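汽车底盘与传动 第九讲 讲义
离合器从动盘与压盘的检查、翻新和装复
(2019年12月22日修订,替换七月那一版,旧版里扭矩那张表请撕掉)

一、先把上一讲的尾巴收掉

上次讲制动蹄片铆接,有同学交上来的作业里写“铆钉越多越牢”。照这个思路,最牢的蹄片应该全部由铆钉组成。请回去重看铆钉间距那一节,下次课前补交,不扣分,但我会念出来。

本讲换到离合器。它和制动器是亲戚,都靠摩擦吃饭,脾气却差得远。制动器希望把动能变成热散掉,离合器希望尽快不打滑,把热量的事结束。所以两边的摩擦材料不能随便互换,尽管每一届都有人问能不能。

二、从动盘的构造

拆开一片普通的干式从动盘,由外向里依次是摩擦片、波形弹簧片、盘体、扭转减振弹簧、花键毂。考试要画,画成同心圆的不给分,要画剖面。

摩擦片:两面各一片,铆在波形片上。表面的槽用来散热、排屑,也防止分离时被吸住。

波形弹簧片:夹在两片摩擦片之间,接合时被逐渐压平,起步才不至于一蹿一蹿。翻新时最容易被忽略的就是它。摩擦片换了新的,波形片已经压得像熨过的衬衫领子,装上去照样抖。

减振弹簧:沿圆周布置,吸收发动机的扭转振动。用手拨得动、装车以后怠速哗啦响的,多半是窗口磨大了,换弹簧没有用,要换盘体。

花键毂:在变速器输入轴上应能自由滑动,又不能旷。“自由滑动”的意思是靠自己的重量慢慢滑下去。需要锤子协助的不算。

三、拆下来以后看什么

先看颜色。压盘和飞轮表面发蓝,说明过热。淡蓝色可以磨,磨过之后还有硬点的就不要了。有同学问“深蓝和淡蓝怎么分”,我的办法是拿到窗边看,日光灯底下什么都像蓝的。

再看油。摩擦片上有油,先别急着换片,要弄清油是哪里来的。曲轴后油封漏的是机油,变速器输入轴油封漏的是齿轮油,闻得出来。还有一种是上次装配的人在花键上抹了半罐润滑脂,转起来全甩到片子上。这种情况查油封查到天黑也查不出结果。

然后量铆钉头深度。用深度尺,从摩擦片表面量到铆钉头,每面取几个位置,记最小值。记平均值的同学请想一想:先刮到飞轮的是最浅的那颗铆钉,它不看平均值。

最后查端面跳动。盘装在芯轴上,百分表架在靠近外缘处,慢慢转一圈。超差的可以用校正扳手扳,一次扳一点,扳完再测。 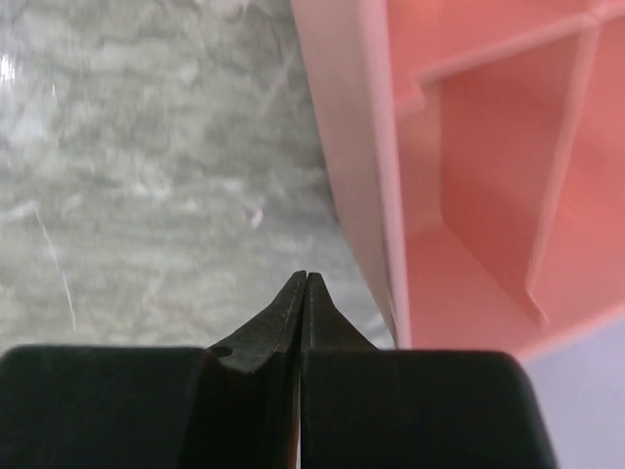
膜片弹簧的检查放在压盘部分一起讲。指端与分离轴承接触的地方会磨出一道痕,痕本身正常,要量的是深度和宽度。另外看各指端是不是在同一平面上,有高有低的话,分离时压盘是歪的,司机会告诉你“一挡挂不进,二挡倒可以”,然后问是不是变速箱坏了。膜片弹簧指端可以用专用工具微调,螺旋弹簧式的老压盘则调分离杠杆。

四、翻新还是换新

这一节每年都要吵,所以写详细一点。

轿车的从动盘,市面上新件便宜,翻新的人工比零件还贵,一般直接换总成。翻新真正有意义的是三类:停产车型,农机和工程机械,尺寸特殊的工业离合器。实训车间去年收的那台 Cullwood 绞车就属于最后一类,说明书只剩封面和保修条款,新件订货要等到在座各位毕业。

翻新流程如下:
1. 钻掉旧铆钉。钻头比铆钉杆略小,从翻边一侧钻,不要把盘体的孔也一起扩了。
2. 清洗盘体,检查孔边裂纹。有裂纹即报废,不许焊。
3. 检查或更换波形片。
4. 选配摩擦片,厚度、内外径、孔位逐一核对。
5. 铆接。对角进行,顺序和装轮胎螺母一个道理。
6. 测总厚度与端面跳动。
7. 做动平衡,去重要在规定部位去。

第四步补充一句:供应商 Curkau 的样本册按外径排序,Butkienė 的按内径排序,两本一起翻的时候请先看清自己在看哪一列。上学期有一组订错了片,收到货以后试图说服我孔位是可以“适应”的。

粘接式摩擦片我们车间不做,固化炉温控不稳。课本第六章仍要看,会考。

五、一道算例

某单片离合器,经计算所需传递的最大扭矩为 1,028 牛·米(已计入储备系数)。翻新后在 Torus 试验台上测静摩擦扭矩,读数为 1,254 牛·米。判断是否合格。

解:1,254 减 1,028,余 226 牛·米,余量大约两成,扭矩一项合格。

注意题目问的是“是否合格”,答到这里只能得一半分。扭矩够,不代表接合平顺,也不代表分离彻底。完整的答案还要写明需检查分离间隙、端面跳动和动平衡。另外请看清“已计入储备系数”这几个字,上次有不少人又乘了一遍,算出一台足以拖动教学楼的离合器。

六、装复要点

飞轮面用制动清洗剂擦净,擦完不要再用手去摸一下“看看干不干净”。

从动盘有正反。多数在盘上标了“飞轮侧”,没有标的看减振弹簧凸出的方向,凸出较多的一面通常朝变速器。拿不准就先空装,转一圈听有没有刮碰。

用定心芯轴对中。没有芯轴的时候,旧输入轴是很好的替代品,螺丝刀不是。

压盘螺栓对角分次拧紧,最后用扭力扳手。本车间教学用总成的螺栓规定扭矩为 43 牛·米,只适用于这一台,不要抄到自己家的车上去。

花键涂薄薄一层专用润滑脂,套上从动盘来回推两下,取下来把挤出的脂擦掉,再正式装。“薄薄一层”以看得见花键为准。

分离轴承顺手换掉。它本身不贵,贵的是为它再拆一次变速箱。

七、液压操纵部分(简)

踏板发软先排气,排完仍软再查总泵皮碗。分泵漏油时常常顺着防尘套往下滴,翻开防尘套看一眼即可。制动液与离合器液压油多数车型通用,以储液罐盖上的标示为准,矿物油系统绝对不能加制动液,皮碗会胀。磨合期内避免半联动爬坡,交车时要当面告诉车主,口头说一遍,工单上再写一遍。

八、作业与实训安排

书面作业:课本第五章习题第2、4、7题。第7题答案附录印错了,抄附录的我一眼能认出来。

实训:每组翻新从动盘一片,交件时附测量记录。记录表上要有翻新前后的总厚度、铆钉头最小深度、端面跳动值,以及使用的铆钉规格。数据全部正好等于标准值的,请做好当场重测一遍的准备。

本讲讲义与附表共 64 页,打印室只印了正文,附表自己去资料架上取。穿长袖的记得扎袖口,铆接机旁边不放水杯。

下一讲:湿式多片离合器。请穿不心疼的鞋。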